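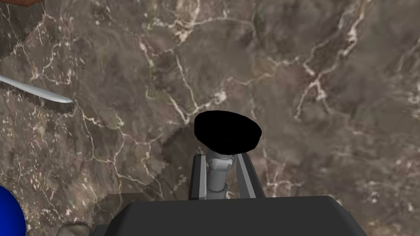
4. What the breathability figure told our walkers

4.1 The claim under test

Waterproof jackets for hill walking are sold with a number. It is printed on the swing tag, repeated in the shop listing and quoted in magazine reviews, and it is said to give the weight of water vapour that will pass through a square metre of the fabric in a day. A buyer is invited to think that a jacket with twice the number will leave them with a drier back. We began the work with doubts about this, and the reader should know that before going on. The doubts have since changed shape but they have not gone away.

The question in this section is a narrow one. We do not ask whether the laboratory tests are well run, and we had no means of checking the makers' own results. We ask whether the printed number helps a walker to guess how damp they will feel inside the jacket after a few hours of ordinary use. If it does not help with that, it is hard to see what it is doing on the tag.

4.2 Jackets and walkers

We used 16 jacket models from four makers: Hurkero, Vurthorpe, Begović and Akdale. All were bought at full price through ordinary shops. Two of the makers offered to lend us garments and we declined, partly to keep our hands clean and partly from a suspicion that loan garments are picked over before they are sent. We can't show that they are.

The walkers were members of hill walking clubs who answered a notice in their club newsletters. In all, 362 people sent back at least one usable report, giving 1609 reports between them. A report covered one walk in one jacket and asked for the length of the walk, the weather, the pace compared with the walker's usual pace, what was worn underneath, whether a rucksack was carried, and how damp the walker felt at the chest, the upper back and the forearms. Dampness was marked on a scale from dry to soaked. Tags and brand labels were removed, and the larger logos were covered with a patch of matching tape.

The tape was a weak point. Regular buyers of outdoor clothing can tell one maker's hood from another's at a fair distance, and several walkers wrote the correct brand in the margin of the form without being asked. We have kept those reports. Leaving them out moved none of the results by enough to change what we say here, but anyone who wants to call this a blind trial should be stopped.

4.3 The number against the reports

Taken across all the jackets, the printed number had a small link with reported dampness at the chest and almost none at the upper back. At the forearms the link ran the wrong way: jackets with higher numbers were reported as slightly damper. We do not believe that better fabric wets the arms. The two jackets with the highest numbers also had the closest cuffs, and walkers grumbled about those cuffs in their written remarks. With these two models set aside, the link at the forearms disappears and the one at the chest gets weaker.

Pace, by contrast, mattered a great deal. A walker who reported going faster than usual was much more likely to mark themselves damp or soaked, whichever jacket they had on. Carrying a rucksack had a similar effect at the upper back, as anybody who has carried one would expect. What was worn underneath came third. The printed number came well behind all three, and behind the simple matter of whether the jacket had zips under the arms that the walker had bothered to open.

It could be objected that the effect of the fabric is real and that our scale is too coarse to pick it up. We take this seriously. A five-step scale filled in at a car park by a tired person is a blunt tool. But the claim on the tag is a claim made to that same tired person, and if the benefit is too slight for them to notice at the end of the day, the objection does the maker little good.

4.4 The earlier trial by Softić and Dimitrov

The result that sits least well with ours comes from Senad Softić and Azra Dimitrov, who had volunteers walk on a treadmill in a cooled room and weighed their base layers before and after. They found less sweat held in the base layer under fabrics with higher numbers, and the differences were clear. Their paper has been quoted in sales material ever since, generally without the part in which the authors say how the jackets were worn.

The jackets in that trial were new, clean and dry on the outside throughout. No water was sprayed on them. The volunteers carried nothing and the room had a steady fan. These are sensible choices for a trial that wants to see what the fabric can do, and the authors are open about them. They are also close to the one kind of day on which a walker would leave the waterproof in the bag and wear something lighter.

We tried to find out how often our own walkers met such conditions. Going by their reports of weather and load, dry walks without a rucksack made up a small part of the total, and in that small part the printed number did rather better. The pattern leans towards Softić and Dimitrov. It rests on few reports, mostly from the same handful of keen walkers, and we would not build much on it. The full breakdown is given as Figure 6 in the appendix, where the width of the bars should be enough to discourage anybody.

4.5 Rain, dirt and washing

When the outer cloth of a jacket soaks up water, vapour has a harder time getting out through it. Makers know this and treat the outer cloth so that rain beads and runs off. The treatment wears away with rubbing, dirt and body oils, and the usual advice is to wash the jacket and warm it in a dryer to bring the finish back.

Of the people who took part, 300 answered a separate question about how they look after their own jackets at home. Most had never washed one with the purpose of restoring the finish, and a fair number believed that washing would ruin it. Some thought a jacket that had soaked through on the outside was leaking, when the damp inside may well have been their own sweat. We mention this with some hesitation, as people are poor at recalling how they do their laundry and may be worse at admitting it.

The point for our purpose is that the printed number describes a clean new fabric, and the walker wears an older one. In the later part of the trial, which ran on into August, the jackets had been through many hands. By then the small link between the number and dampness at the chest could no longer be told apart from chance. It would be tempting to say that wear had levelled the jackets. The weather was also warmer, though, and people walked shorter routes, and with our design there is no way of pulling these apart. A proper test would keep a second set of each model unworn and send both sets out on the same days. We did not have the money.

4.6 Different tests under one name

There is a duller problem, and it may be the one that matters most. The numbers on the tags do not all come from the same test. Of the four makers, only Akdale named its method on the tag itself. Hurkero gave the method in a leaflet in the pocket. Begović replied to our letter with a full and helpful answer. Vurthorpe replied that the figure had been obtained "under recognised laboratory conditions", and a second letter brought the same sentence again.

The common methods differ in how the fabric is held, whether there is water on one side or both, and how warm the water is. A fabric can do well in one and poorly in another, and some kinds of membrane work properly only once they have taken up a little moisture. Setting a number from one method beside a number from another tells the buyer very little, yet shop websites do it every day in a neat column, with a button for sorting from high to low.

We repeated the main comparison within each maker's own range, on the guess that a single firm would at least stick to one method. The link between number and dampness improved a little for Begović and hardly at all for the others. With so few models per maker this was never likely to settle anything – it was done mainly to answer a reader of an early draft, who thought the mixed methods explained our whole result. They may explain part of it.

4.7 How far this goes

Our walkers were club members, mostly experienced, and they chose their own routes. They could slow down, open a zip or take the jacket off, and good walkers do all of these without thinking. Such habits would hide differences between fabrics, and a group of beginners might have shown us larger ones. We also did not measure skin temperature or weigh any clothing, so everything here depends on what people said they felt.

We would therefore not claim that all waterproof fabrics are alike. Walkers did prefer some of the jackets to others, sometimes strongly, and the free remarks were full of reasons: a hood that turned with the head, pockets that could be reached above a hip belt, a collar that did not rub the chin. Fabric was mentioned too, most often for being noisy. What we could not find was good evidence that the printed number, as now given, would have steered these people towards the jackets they ended up liking or away from the ones in which they got damp. The price, which we look at in the next section, did not do much better.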